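Re: Re: [storework] anybody else got picking robots on the floor yet?
Date: 2026-02-22

> We're getting told ours arrives after inventory. Two arms on rolling
> bases, supposed to do the online orders from open to early afternoon.
> Management says no hours get cut but the picking crew has been asked
> to "think about what else they'd enjoy." I've been a picker for six
> years and I enjoy picking. Has anybody on this list worked next to
> one? What does it do to your day? Not looking for the brochure, I
> have the brochure.

OK, I can take this one, because I'm at the Gusero on Fahy and we've had ours since the first week of December (yes, they brought it in right before the holidays, and yes, we all had opinions about that). I've been in grocery long enough to remember hand-stickering cans, so take my view for what it is. This got long, sorry! I put little headings in so you can skip around.

For background, I was on the online order crew, five of us, mostly mornings. We walked the store with the big carts and a scanner and filled bags. On a good day it's the best job in the building – you're moving, you talk to people, you get to know where every weird little jar lives. On a bad day it's 73 orders before lunch and somebody wants eleven kinds of yogurt.

The robot came from an outfit called Sernano. It runs off a picking program called Pluma, and everybody in the store just calls the whole thing Pluma now, so I will too.

WHAT IT DOES ALL DAY

Dry goods, mostly. Boxes, pouches, anything with a flat side and a barcode it can find. It's slow next to a person, and I mean slow, but it doesn't wander off to help a lady find the cornstarch, so over a shift it evens out more than I wanted it to. In our first full month the store had 3,658 lines picked for online orders and Pluma did 1,332 of them. They posted that on the board in the break room. My manager was thrilled. My coworker next to me did the subtraction out loud and said "so who did the rest of it," and I've thought about that a lot since.

Produce is where it gets interesting, and where I've ended up spending my time. A banana is never the same banana twice. Neither is anything else over there. Getting a hand like that lined up over a pineapple, with the spiky crown sticking up at it and the fruit lying at whatever angle it landed, takes a kind of patience I did not know I had.

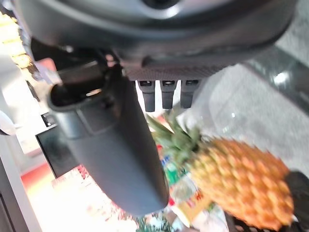

WHAT CHANGED FOR US

Nobody on the crew lost their job. I want to say that first, since I know it's what you're really asking. Hours are a different story. One of the five of us moved to the deli (her choice, she'd been asking for a year), and they didn't fill her spot. So the head count went down by one and no one got let go, and both of those are true, and how you feel about it depends on the day.

The four of us left split up differently. Two still walk and pick the regular way, cold case and meat and anything fragile. One does bagging and handoff at the pickup door. And I'm what they call the floor lead for the machine, which sounds fancy and came with a raise of exactly 73 cents an hour. I didn't pick that number to be funny, that's what it was.

What I do: I check its list in the morning against what's really on the shelf. I move things that got faced wrong. I step in when it stops and asks, and it asks a lot. I fix substitutions, because it'll offer the closest match by name and the closest match by name is sometimes cat food. And I answer questions from customers, which must be half the job. Kids love it. A few of the regulars won't go down an aisle while it's in there and I don't blame them, I just go get their stuff for them.

My knees are better! I should put that in. I was walking an awful lot before, and by the end of a week I'd be icing them in front of the TV. Now I stand more than I walk, so it's my lower back that complains instead, but overall I'd take the trade.

What I miss is the quiet part. Early on, before the doors opened, it used to be me and a cart and the radio. I'd get forty minutes where my brain just idled. Now I'm watching something the entire time, and watching wears you out in a way that walking doesn't. I come home tired in the eyes. My husband says I've started staring at the toaster.

STUFF I'D ASK FOR BEFORE YOURS SHOWS UP

– Ask who is responsible when an order goes out wrong. For our first two weeks the errors were going on the picker's record, meaning whoever was signed in, and that was me. I had to make some noise to get it changed. Get it in writing.

– Ask for paid training time. They gave us one afternoon and a laminated card. The card was fine. The afternoon was mostly a man telling us how smart it was. What I needed was an hour of it messing up with somebody next to me who knew what to press.

– Find out where it parks and charges. Ours took over the corner where we used to stage our carts and we were tripping on each other until New Year's.

– If they say "think about what else you'd enjoy," bring them a list. I'm serious. The one who got the deli got it because she had already asked. The rest of us kind of got placed.

– Ask if the rates change for the people still walking. Ours tried to bump the expected pace for the human pickers, the idea being that the machine took the easy stuff. But the easy stuff is what made the pace possible! You get your speed on cereal and you spend it on the cold case. Once we showed them a week of our lists side by side they backed off, so save your lists.

There's a $500 bonus floating around too if the store hits its number for the quarter, and I still can't get a straight answer on whether the order crew is in on it. If yours offers something like that, ask early.

Do I like it? Some mornings. It's kind of satisfying when it gets one it missed the day before. I'd still rather have the fifth person back, and I told my manager that, and she said she would too.

You said six years picking, so you know where everything is and what a bad avocado feels like. They're going to need that more than they think, so make them pay for it. Write me off list if you want the sheet we made for tracking the stops, it's just a table but it helped when we had to argue.

Back on at five tomorrow so I'm going to bed.

4 replies in this thread
Shares: 2 | Comments: 9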